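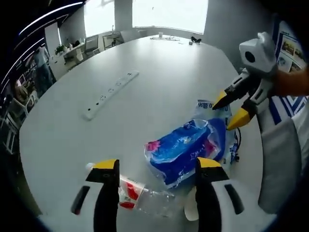

Okay, reopening this one because the mask tracker in the Kanivgate pipeline is doing it again, and this time I think I have enough to be useful. Short version: on anything see-through, the object mask drifts off the object and grabs table, and then the grasp labels downstream are junk. The clear bottle lying between the fingers is the kind of thing that sets it off, and the crumpled plastic bag just past it is even worse, with a tissue packet sitting on top that the tracker loves to merge into it. Solid stuff on the same table (the power strip, say) tracks like a dream. So I don't think it's the lens model, which was my first guess last time and which I was pretty loud about. Sorry!

Setup, in case whoever picks this up isn't on our side: Steyn 4.2 for the tracking, Rurnport for playback and labeling, both on the Sadbridge workstation. Two views per session, one from each gripper. Config is the stock one except I raised the track window to 500 frames back in December and never put it back.

What I expected: mask stays on the bag, fingertip points stay on the yellow tips, contact gets flagged when the two overlap.

What I get: fingertips are fine, start to finish. Bag mask is fine for the first 40 frames, then it starts leaking across the white table, and once it has leaked it never comes back. The log gets this over and over:

WARN mask_tracker: region area jump, keeping previous id
WARN mask_tracker: region area jump, keeping previous id
ERROR contact: overlap true with no approach, label dropped

Stuff I tried, in order:

Restarted the tracker and cleared the cache. No change, but I always do it first so please don't ask me to.

Turned off the wide-angle correction. Masks got uglier near the rim of the view and the leak started at the same frame. Turned it back on.

Set the window back to the default. This helped a little! The leak still happens, but the mask gets re-seeded sooner, so fewer labels get dropped. I'd call that hiding the problem.

Swapped the views, so the other gripper's stream was primary. Same leak, different frame.

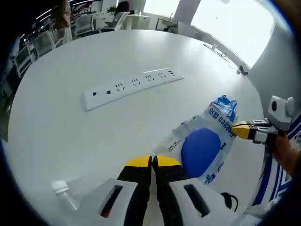
Then I went and read the region code, which I should have done on day one. The edge score is computed on brightness only. White table, bright windows, clear plastic with the table showing through it... there's hardly any edge left to score. The blue printing on the bag is what holds the mask together, and when a finger covers the printing the score drops and the region just pours out over the table. I can make it happen on demand now by scrubbing to where the printing gets covered and seeding a new mask right there. It leaks instantly, 4 tries out of 4.

So I hacked in a color term next to the brightness one (branch is called color-edge, very creative) and added a check that refuses to grow a region more than double in a single step. If it wants to, the tracker freezes the mask and waits for the score to recover. Ran the same session through and the bag mask holds the whole way. The bottle is better but not fixed. It hangs on to the label fine, and the clear ends still flicker in and out, which makes the contact flag chatter.

Things I still need from the tracking folks:

Is there a reason the edge score was brightness only? If it was for speed, I'm seeing playback get slower in Rurnport with my branch, though I haven't timed it properly, so don't quote me on that.

Can the freeze threshold go in the config file? I've got it hard coded and I feel bad about it.

The "keeping previous id" warning really ought to say which id. I spent way too long chasing the wrong object over that one.

Update 10/08/2020: second pass with the freeze check on and the color term off, to see which of the two is doing the work. The mask freezes like it should but then never recovers, so we need both. Bag labels look good to me with both on. For the bottle I'm going to try seeding from the cap and the label as 2 separate regions and joining them, and if that's a mess I'll split it off into its own ticket.

Leaving status as open, priority down to medium. Logs and the config diff are attached, and please don't merge color-edge yet, the threshold in there only suits this table.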